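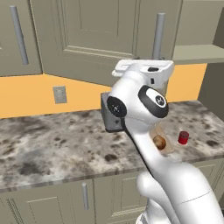 Why collect demonstrations in a simulator when there is a real arm downstairs? The real arm has a booking sheet, and the simulated one will let you ruin the same kitchen task all Sunday without anyone filling in a form.

That was the reasoning when Pejman Amini, Simin Salehi and I picked our course project, which we named Odlow before checking whether the name meant anything. The goal was a set of teleoperated examples good enough to train a small imitation policy on countertop tasks. We promised 200. We recorded 344, and we would like some credit for that until you read the next section.

What went wrong first

Our early episodes were bad in a very consistent way. All three of us drove the arm like people parking a rental car: long pause, tiny correction, long pause. The policy learned the pauses beautifully. Our first trained model spent most of its time hovering, which Simin described as "thoughtful" in the weekly notes.

We tried trimming the still stretches with a script. It worked on most episodes and also removed the moment before the gripper closes, where standing still is the whole point. So we threw out the script, kept its author (me), and wrote a one-page driving guide instead. Approach from above, commit to the grasp, and if you miss, finish the recovery before you stop recording
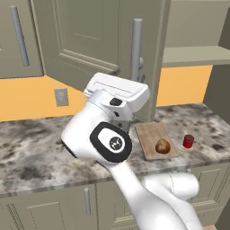
– because a clean recovery turned out to be worth keeping. The episodes we had been deleting out of embarrassment taught the model what to do after a miss. By then we had deleted plenty of them.

Labeling took longer than driving. Each episode needed a task sentence, a success flag and the driver's initials. We disagreed on the success flag for 14 episodes, mostly over whether an object set down crookedly counts as set down. The rule we settled on in May is in the appendix and pleases no one equally. 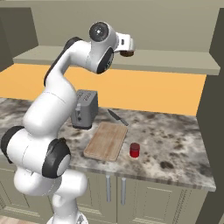 Fuad Tefera, after reading our draft, wrote that we were too hard on the pauses and too easy on ourselves about camera placement: if the viewpoint moves between episodes, we should say how, and test on a view held out from training. He is right on both counts. We log the viewpoint now, and the held-out test is the first item under future work, where good ideas go to wait for next year's students.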